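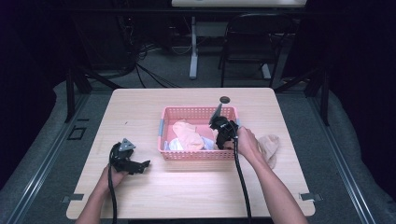
What should residents do with small cloths before they bring them to the Osemero sorting room?
Put them together in one open basket or bag, without folding. The people at the sorting table will separate them by color and fold them there.

The linen exchange in Osemero opened again in November, after a summer break that became longer than planned. The exchange takes napkins, dish cloths, hand towels and small table covers from households and gives them to the kitchens and day centers of the town. It is now in a carpeted room on the second floor of the Biswas building, on the side of the parking lot.

Devendra Mishra, who coordinates the exchange, said the first deliveries after the break came to 876 pieces. Last year the same period brought fewer, but he did not want to compare, as the old room could receive people only in the morning.

"We had good cloths before also, but we had no place to put them," Mishra said. "A basket stayed on a chair, then another basket on top of it. Now a basket goes on the table, we empty it, and it goes back to the family."

The work is simple. Each basket is sorted alone, so that the pieces of one household are not mixed before they are checked. Cloths are taken out one by one and opened flat. Stains and holes decide where a piece goes. White pieces make one pile, because the kitchens ask for white and wash it at a higher temperature. Peach, beige, pale blue and other light colors go in a second pile for the day centers. Dark colors are accepted too, but they wait longer for a new place.

Pieces that are too worn for the table are not thrown away. They are cut in squares and sent to the repair workshop on Skultik Street, where they are used as cleaning rags. In the first weeks the workshop received 190 squares.

Plastic baskets with openings in the sides are preferred for delivery. In the closed boxes that some families used in the past, the cloths kept the moisture and sometimes had a smell after two days. The exchange also asks that everything be washed and fully dry. Ironing is not needed.

Denari, the laundry company across the road, has agreed to wash the pieces which arrive with light stains. The agreement is for the winter only and will be discussed again in spring. Mishra said that he would like it to continue, but he understands that the company has its own customers and that the machines are busy before the holidays.

The room is open in the afternoon from 2 until 5. Baskets can be collected on the next open day. Residents who want their basket back should write their name on a paper and tie it to the handle or the rim, as tape often falls off.

Curtains, bed sheets and blankets are not accepted at this time. The exchange is looking for shelves for larger pieces, and persons who have some to offer can ask at the reception of the Biswas building.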